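Oiling a table top, how many coats?

Home and Workshop > Finishes

sembakker
Fri 20 August
Hello all. I have a question about oil on a light wooden table. I bought it second hand in Tunstall and sanded it back to bare wood over two weekends. The seller did not know what kind of wood it is. I have put on one coat of Hondon hard oil and after 7 days it still feels a little bit sticky near the knots. The rest is dry. Should I wait more, or put the second coat already? The can says 48 hours between coats, so I am confused.

grainpusher
Too much oil, my friend. You have to wipe it all off after 15 minutes, and I mean all. Rub the sticky spots with a rag and a little white spirit, wait two days, then go on. And please lay the rags flat outside to dry, they can catch fire by themselves when they are in a heap.

Mirte_K
What grit did you stop at? If you went to 300 or more, the surface is too closed and the oil stays on top. I stop at 150 for tables.

sembakker
I stopped at 240. I did wipe, but maybe not well enough. The rags are already flat on the fence, thank you for the warning.

oldtunstall
I disagree with Mirte. I go to 240 always and never had a sticky table. Knots are the problem here. They are full of resin and oil does not go in. Personally I would not use oil at all on knotty wood, I would use a water based varnish. Three coats and you are done for years.

Mirte_K
Varnish on a table that people use every day? When it gets a scratch you must sand the whole top again. With oil you fix one spot in ten minutes.

oldtunstall
My kitchen table has varnish from 2009 and one scratch.

grainpusher
We had this discussion in February also, and it went to 68 posts. Let us help the man with the oil he already has.

sembakker
I did what grainpusher said, with the white spirit, and the sticky feeling is gone. I will stay with oil for now - the can was not cheap.

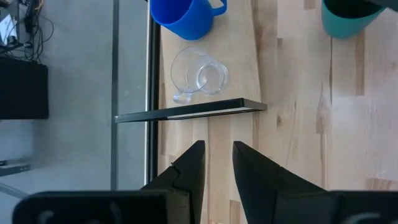 My other question is about the knots. They came out darker than I expected and my wife thinks it looks dirty. Is there an oil with some white in it, so the wood stays light? In the shop they told me about Grirum, but I cannot find anyone who used it.

Mirte_K
I used Grirum white on a shelf. It keeps the color light, but it collects in the deep grain, so brush it out well. Try it under the table first. On the knots it does very little.

oldtunstall
Let the knots be dark, it is wood. If she does not like it, a tablecloth is cheaper than Grirum.

sembakker
I will not tell her this one. Thank you Mirte, I will order the small can and test on the underside next week.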